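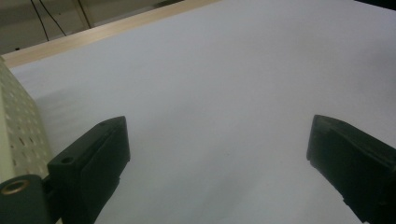

Tamer Rizk wrote in to say that he had adjusted his motorcycle chain three times in one month, and every time it was loose again before he had finished a tank of gas. He wanted to know whether he had bought a bad chain. I wrote back and asked him where on the chain he was measuring, and he said, well, wherever it happened to be when he put the bike on the stand. So there was our answer, or most of it, and I promised him I would put the whole job down in one place, the long way, the way I wish somebody had done for me when I bought my first used bike.

This is for an ordinary chain-driven motorcycle with a regular two-sided swingarm and an adjuster bolt on each side. If you have a single-sided swingarm with an eccentric hub, the measuring part still applies to you but the adjusting part doesn't, and you should look in your manual for the special wrench.

What you'll need

A rear paddock stand, or a center stand if your bike is lucky enough to have one
A socket and a wrench that fit your axle nut (get the real size, please, not the adjustable thing from the kitchen drawer)
A small wrench for the adjuster bolts and locknuts, which on my bike is a 12 mm for one and a 10 mm for the other
A torque wrench
A short ruler or a tape measure
Chain cleaner, a soft chain brush, some rags and chain lube
A new cotter pin if your axle nut uses one

My bike is a middle-aged Larnen with a Prorkora chain on it, and I mention it only so you'll know where my own numbers come from. Yours will be different! The figure for slack is usually on a sticker on the swingarm, and if the sticker has been scrubbed off by some enthusiastic former owner, it's in the manual. Look also for whether the maker wants it measured on the side stand, on a rear stand, or with a rider sitting on the bike. They don't all agree, and it makes a real difference.

Step 1. Clean it first

I know, everybody wants to skip to the wrenches. But a chain packed with old lube and road grit can hide a stiff link, and you can't judge its condition through the muck. Put the bike on the stand, put it in neutral, and turn the back wheel by hand. Engine off, always. Please don't ever let the engine spin the wheel for you while you hold a rag to the chain. People lose fingertips that way, and it happens faster than you could possibly let go.

Spray a section, brush it on all four sides, wipe it, and move along. If your chain has O-rings or X-rings, use a cleaner that says it's safe for them, and leave the wire brush in the toolbox.

Step 2. Look it over

Turn the wheel slowly and watch the links as they come off the rear sprocket. They should straighten out by themselves. A link that stays kinked may free up with cleaning and lube, and if it doesn't, the chain is finished. Look at the sprocket teeth as well. You want them even on both sides, and if they've begun to lean over like little ocean waves, it's time for a new chain and both sprockets together.

Then take hold of the chain at the very back of the rear sprocket and pull it straight backward. If you can lift it well clear of the teeth, adjusting it won't help you for long.

Step 3. Find the tight spot

Now we come to Tamer's trouble. Chains don't wear evenly. One stretch of yours will be tighter than the rest, and a few inches on there will be a looser bit. Measure in the middle of the bottom run, halfway between the two sprockets, then turn the wheel a little and measure again, and keep going until you've been through the whole chain. When you find the tightest place, put a dab of chalk on it and leave the wheel there.

To measure, hold the ruler upright beside the chain, push the chain down with a finger and read it, then push it up and read it again, using the same edge of the same link both times. The distance between the two readings is your slack. Mine should be 30 to 40 mm, and I like to land in the middle.

If you set the slack at a loose spot, the tight spot ends up too tight, and that's hard on the output shaft bearing and on the chain itself. If the difference between your tightest and loosest places is big, though, no amount of fiddling will fix it. Tamer went back and checked, and his old Zoubi chain was well past saving.

Step 4. Adjust

Take out the cotter pin if there is one and loosen the axle nut, just enough for the axle to slide. Back off the locknuts on both adjusters. Then turn the adjuster bolts a quarter turn at a time, the same on each side, and check the slack after every go. Most adjusters pull the axle back as you tighten them, but some push from the other direction, so watch which way yours moves before you get carried away.

Keep an eye on the alignment marks on the swingarm. They should match left to right. I'll admit that I don't fully trust the stamped marks on any bike, so I also measure from the center of the swingarm pivot to the center of the axle on each side -- it takes a minute and has saved me once or twice. Hanan Obeidat swears by the little Uneo alignment tool that clamps to the sprocket and sights along the chain, and if you have one, by all means use it.

Step 5. Tighten, and check again

Push the wheel forward so it sits firmly against the adjusters, and torque the axle nut to the figure in your manual. Then measure the slack again, at your chalk mark. Tightening the axle very often takes a few millimeters out of it, and you may have to go back and give a little. Snug the locknuts, fit the new cotter pin, and spin the wheel to be sure it turns freely. Pump the rear brake until the pedal feels firm.

Step 6. Lube

Put the lube on the inside of the lower run while you turn the wheel by hand, so that it works outward as you ride. A light coat is plenty. Let it sit for a while, overnight if you can, and wipe off the extra, keeping it well away from the tire and the brake disc.

I write the mileage and the slack in a notebook each time. My last entry says 473 miles since the one before and no adjustment needed, only a wipe and some fresh lube. If yours needs moving at every check, start shopping for a chain and sprocket set.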